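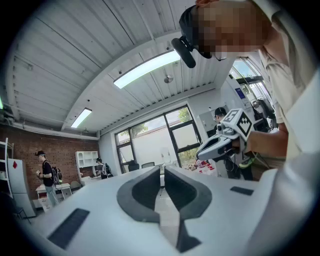
Hand-held grippers in use in the Rusavwood demonstration room.

The Fliltier project spent September collecting demonstrations for household tasks, and the total now stands at 1,842. The target is 3,000 before training starts on the next version of the Plarnow arm.

All of the demonstrations are done by hand. A person holds one gripper in each hand and does the task at normal speed, keeping the square markers facing up so the position of each gripper can be tracked. Shirley Sowerby has rewritten the instruction sheet, and the new one asks people to pause for a moment before closing the fingers on anything.

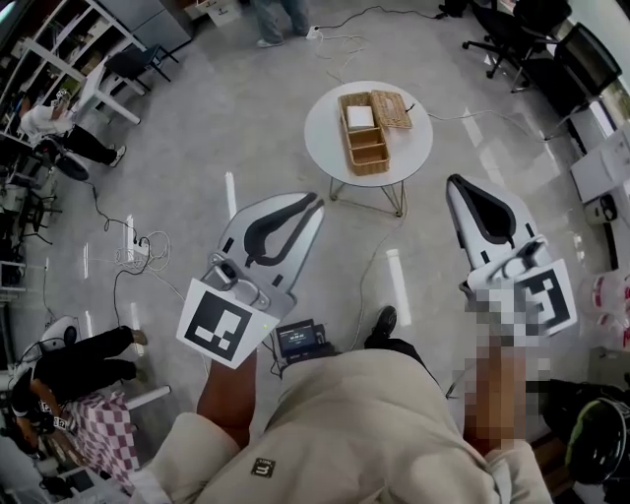

Small household items make up most of the current task list. Baskets with lids have been slow going. Tihomir Jurić found that many early attempts had the lid gripped too close to the hinge side, and those will be recorded again.

Howard Lambert is looking for people who can do two-hour shifts in the afternoon. No experience is needed, but new people should read Shirley's sheet first. Shift requests go to Jade Pickering at the front desk.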